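Skutport Vanity Unit with Ceramic Basin: three months with the small bathroom sink

Thursday, September 30, 2021

I've been putting off writing this one because I wanted to live with the thing for a while first. A bathroom sink looks lovely in a showroom. Everything does, with the spotlights on it and not a blob of toothpaste in sight. What I wanted to know was how it would look on an ordinary morning when people have been in and out and the soap has gone everywhere.

So, the background. Our old basin was a pedestal one, the sort with a big fat ceramic leg and nowhere to put anything. Every spare loo roll, every bottle of bleach and every half-used tube of something lived in a plastic crate on the floor. I'd had enough of the crate. We bought the Skutport in June, after a lot of to-ing and fro-ing over whether to have a proper wall-hung one (too dear once you add the fixing, and I don't trust our walls).

What you get is a brown wooden cabinet with two frosted glass doors and a white rectangular top with the basin sunk into it. The tap is sold separately, and so is the waste, which I think is a bit cheeky. I'd read the page twice and still missed it. I went for the black Prantl single-lever tap, of which more in a minute, and a plain chrome waste from the builders' merchant.

Putting it together took me an evening and a bit of the next morning. The instructions are drawings only and some of the drawings are very small. The doors were the fiddly part. They come already fitted with half of each hinge, and you have to offer them up while holding a screwdriver in your teeth, more or less. Get someone to help you. I did the first door alone and it hung at such an angle that you could have posted a letter through the gap. There is an adjusting screw, thank goodness, and once I'd found which way was up and which way was in, it all lined up nicely. The top just sits on the cabinet with a bead of sealant, and it's heavy, so mind your fingers.

Plumbing it in I left to a plumber. He grumbled that there wasn't much room behind for the pipes and he had to notch the back panel to get the trap to clear. If you're doing it yourself, measure that before you do anything else. I really do wish the makers had left a proper cut-out, because everyone who buys one must end up doing the same bit of sawing.

Right, using it. The ledge at the back is the reason I chose this one over the Ivbridge, which was the other one on my list and which has a rounder bowl and hardly any flat space at all. On the Skutport the soap, the hand wash and the toothbrush cup all fit along the back with the tap in between, and nothing has to balance on a curve. I can't tell you how much that pleases me. With our old basin the soap slid into the bowl if you so much as looked at it, and then you'd find it an hour later gone to mush round the plughole. 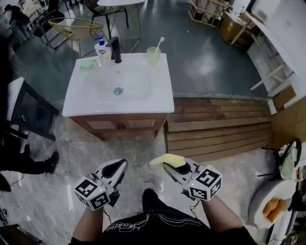

The ledge does get grubby, mind. Water runs down the tap and gathers round the bottom of it, and if you keep a bar of soap on a little dish you'll get a ring underneath the dish as well. I lift everything off and wipe it down a couple of times a week. A damp sponge is plenty. I tried one of those cream cleaners at the start and it left a chalky film that took more rinsing than the dirt had taken scrubbing, so now I use a drop of washing-up liquid and leave it at that. The white has stayed white. I was ready for it to go yellow or dull near the drain and it hasn't so far, though three months isn't long and I'll come back and grumble if it does.

The bowl itself is a sensible shape. Being a rectangle, it has corners, and I had worried about the corners because that's where the whiskers and the toothpaste collect. They do collect, but the corners are soft enough that a sponge gets into them. A really sharp-edged basin would drive me round the bend. The slope towards the waste could be steeper. After you've let the water out there's always a bit left lying at the front, and it dries to a faint tidemark if you have hard water like ours. I swish it round with my hand when I've finished brushing my teeth and that sorts it.

The overflow hole is small and I keep forgetting to clean it. This isn't a complaint about the sink, it's a complaint about me. An old toothbrush does the job nicely if you remember to keep one back.

Now the tap. I love the black tap! I was told by everybody that I'd regret it, that it would show every drop, that black was a fad and I'd be ripping it out. Well, it does show the drops. On a bright day you can see every one of them dried on there in little pale spots, and I do run a cloth over it more than I ever did with the chrome. But it looks so smart against the white that I've decided I don't mind. The lever is smooth and you can nudge it with the back of your wrist when your hands are all over soap. It curves forward far enough over the bowl to get both hands underneath, which the old pair of stubby pillar taps never did. Those had you washing your knuckles against the porcelain.

One warning on the Prantl: the nut underneath worked loose after a few weeks and the whole tap began to swivel when I pushed the lever. The plumber had only done it finger tight, I suspect, so I'm not blaming the tap. I lay on my back in the bathroom with a box spanner and a torch and it's been solid since.

The cabinet. I'm in two minds here. The brown wood is a good warm colour and it takes the chill off the room, and I had my doubts about the frosted glass but I've come round to it. You can't make out what's in there, only that there's something, so as long as you don't stack bright orange bottles right against the doors it looks perfectly tidy. I put mine in a basket and you'd never know. The glass wants a wipe now and again for fingermarks, and splashes run down it from the top if someone (not me) washes their face like a dog shaking itself.

Inside there's one shelf and it's not adjustable. That's daft. The trap takes up the middle at the back, the shelf is cut round it, and what you're left with is a low bit underneath and a lower bit on top. Tall bottles won't stand up on the shelf at all. I've got the loo rolls and the cleaning things at the bottom, and flannels and spare soap on the shelf, and it works, but I had to rearrange it several times before it did. I ended up buying a pair of Irurlow baskets to go in there, and those are the best thing in the whole bathroom for what they cost. You pull out the one you want and the rest stays put. Before the baskets I was on my knees every morning moving six things to reach one.

The underside edge of the wood is where I'd keep an eye out. Ours stands straight on the tiles, and when you mop you can't help pushing water up against it. I ran a line of clear sealant along the bottom before it ever got wet and I'm glad I did. If you're reading this with yours still in the box, do it now while you can tip the thing over.

Height is worth a mention too. The basin comes to 80 cm off the floor once the top is on, and the website says 78, so I don't know what they've done there, perhaps they measured it without the top. Two centimetres doesn't sound like much, but if you're fitting it under a window sill or a mirror you've already hung, it matters. For me it's a comfy height for washing hands and a touch low for washing hair, but I'd say that of every basin I've ever had.

Would I buy it again? Yes, I think so. I'd buy the tap and the baskets at the same time, I'd have the back panel cut before the plumber arrived, and I'd make a fuss about the shelf in the hope that somebody at Skutport reads these things. A few holes drilled down the sides and some pegs, that's all it needs.

The plastic crate has gone to the shed, by the way, and is full of flowerpots.

Good: plenty of flat space along the back, easy to wipe clean, frosted doors hide the clutter, solid top.
Less good: fixed shelf, no cut-out for pipes, tap and waste not included, water sits at the front of the bowl.

Four stars from me. I'll add a note next summer on how the wood is bearing up.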